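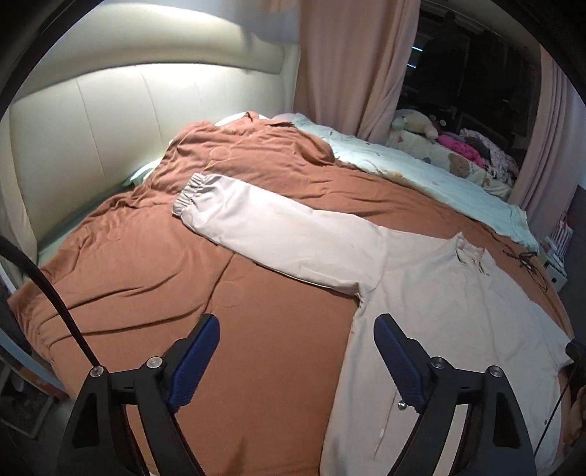 Proreck Steam Press Mat and Grema Handheld Steamer: Two Months of Use

I bought these two together in July because the iron I had was leaking from the soleplate and leaving brown spots on collars. I don't have room for a full ironing board. The old one lived behind the bedroom door and fell over whenever the door was opened wide, so I wanted to see if I could get by without it.

The Grema is the handheld steamer. The Proreck is a quilted mat that you lay over a table, a bed or the top of a dryer. They are sold separately and made by different companies, but a lot of people seem to buy them as a pair, so I am reviewing them as one.

What's in the boxes

The Grema came with the steamer, a fabric brush that clips over the head, a measuring cup and a thin booklet. The model number on my box is 2454. There is a newer one with a longer cord and a slightly different trigger, so check which one you are getting if that matters to you. The Proreck comes rolled up with a cardboard sleeve and nothing else. Mine had a strong smell out of the sleeve, a bit like a new shower curtain. I hung it over the porch rail overnight and that took care of most of it.

The steamer

It heats up in 40 seconds. I timed it a few times with the kitchen timer and it was always close to that. The light goes from red to green when it's ready, but the green is hard to see in daylight. You get used to listening for the click instead.

The tank is small. A full one does two shirts if I am careful, or one shirt and a pair of pants. You have to unplug it to refill, and the tank has to go back on straight or it drips down your wrist. The tank cap is a rubber plug on a short strap. The strap on mine is already stretched and I expect it to tear at some point. I looked for a replacement cap and could not find one sold by itself.

On thin cotton it does a good job. On linen it is fair. It takes out the deep folds from the drawer but leaves the small creases, and if you like linen really flat you will be disappointed. On polyester blends it works very quickly, one pass and done. I would not use it for dress shirts with a stiff collar. The collar never gets crisp with steam only. I still borrow an iron for those.

It spits. Every handheld steamer I have used does this to some degree, and with this one it happens in the first few seconds after you squeeze the trigger. Point it at the sink or an old towel first. It also spits if you tilt it too far forward, and the booklet gives a limit for that, 30 degrees. In practice that means it is happier working on something hanging up than on something lying down, and that was a problem for me given that I had just bought a mat.

The weight is fine for one or two pieces. After a week's worth of laundry my thumb was sore from the trigger. There is a lock for continuous steam, but it is stiff and sits right where you grip.

The mat

The top is a silvery woven cloth and the back is a grippy dotted material. Inside there is a layer of padding, not very thick. I have used it on the kitchen table, on the bed and on top of the washer.

The kitchen table is the best place for it by far. It lies flat, it doesn't slide, and no heat mark came through to the finish, even with a regular iron on the cotton setting. I did lift it up and check quite often the first week.

On the bed it is less useful. The mattress gives under your hand, so there is nothing firm to press against, and the mat moves with the covers. For smoothing out a shirt with the steamer held upright next to it, it works well enough. For real pressing I'd stay at the table. Let it cool before you roll it up, too. I rolled mine warm one evening and it kept a curl at both ends for days.

It fits the top of my washer with a little hanging over in front. There are magnets in the corners that are supposed to hold it there. Two of them hold well and the others barely do anything.

The size is right for one shirt body at a time. Sleeves hang off. For sheets and tablecloths you will be moving the cloth along constantly, and I gave up on a tablecloth halfway through and put it on the table wrinkled.

Compared with what I had before

My last steamer was a Skidden, the small travel one. It was lighter and easier to pack but took much longer to heat, and the steam was weak. The Grema is clearly the stronger of the two. If you travel a lot the Skidden might still suit you better. The Grema will go in a suitcase, but it takes up the room of a pair of shoes and the head isn't protected by anything.

I have also used the Nikzad board, the tabletop kind with short folding legs. It gives you a firmer surface than the Proreck mat and the narrow end is handy for sleeves. It also squeaks and takes up more closet space. If you do a lot of pressing with an iron, get the Nikzad. If you mainly steam and just need to protect a surface once in a while, the mat is fine.

Cleaning

The booklet says to use distilled water. I used tap water for the first month and got white flakes on a navy sweater. I ran a tank of half vinegar and half water through it, then two tanks of plain water, and it cleared up. It has been distilled since then. The mat is spot clean only. I got a little coffee on it and the stain is faint but still there.

Would I buy them again

The steamer, yes, at the sale price. It does everyday shirts quickly and I use it most mornings at 7. The mat I'm less sure of. It does what it says, but a thick folded towel would do most of the same jobs, and I had plenty of those already.

Steamer: 4 out of 5
Mat: 3 out of 5

Update: the cap strap did tear. The plug still seals, you just have to keep track of it. I am leaving the rating where it is for now.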